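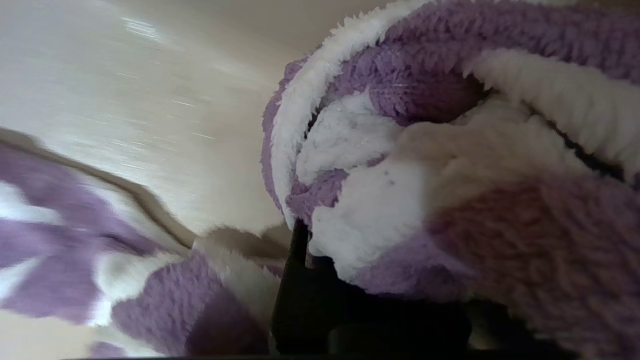

Posted by Armindo Valente on February 27, 2019 | Filed under: House, Moaning | 6 comments

Boiler's gone again. Third time since we moved to Drodthorpe and I'm typing this in a coat, so forgive the spelling.

Quick version. Woke up, no heating, no hot water, pressure gauge sat at nothing. Topped it up. Gauge went up, gauge came down. Topped it up again because I never learn. Rang the landlord, voicemail. Rang the landlord's brother, who said ring the landlord.

So it's Behrouz again, who did the last two. He can come in March. March! Early March, he says, but still. He did talk me through a few bits on the phone -- check under every radiator, check the pipe outside, look for a damp patch on the kitchen ceiling. Found a damp patch. Not sure if it's new or if I've just never looked up in there before.

Anyway, keeping warm. Things I've learnt this week:

One room. Pick it and stay in it. We've gone for the back bedroom as it's the smallest and gets the sun till lunch. Telly's in there now, kettle too, which Kourosh thinks is disgusting but he drinks the tea.

Fleece over wool, for me anyway. I know, I know. Wool is meant to be better and my mum will be on the phone about it. But fleece is warm the second you get under it and you can chuck it in the wash. Shaggy ones best of all. Wash cool, no softener, and keep it well away from the tumble dryer, I melted one in our old flat and it came out like a doormat.

Curtains shut by four. Rolled up towel along the bottom of the door. Makes a massive diference, more than the heater I reckon.

The heater. Borrowed a little oil-filled one off Arash and it's fine, slow, ticks all night. Cost about 30 quid new, he says. I've been writing the meter down on the back of an envelope and we got through 256 units this month against 241 last, so not as scary as I thought. Then again the month's not done.

Showers at the pool in Humlow. Swim and a shower, or just a shower if you walk past the desk looking tired. Hairdryers are 20p and rubbish.

Soup. Endless soup. Leek and potato, then lentil, then whatever the leek and potato and lentil turned into. Porridge at night is also allowed, new house rule.

Kourosh has found a quote for a whole new boiler and sent it to the landlord with no message, just the attachment. No reply yet. Will update when theres something to update.

If anyone local has a spare hot water bottle with a cover, I'll swap you for soup. Right, kettle.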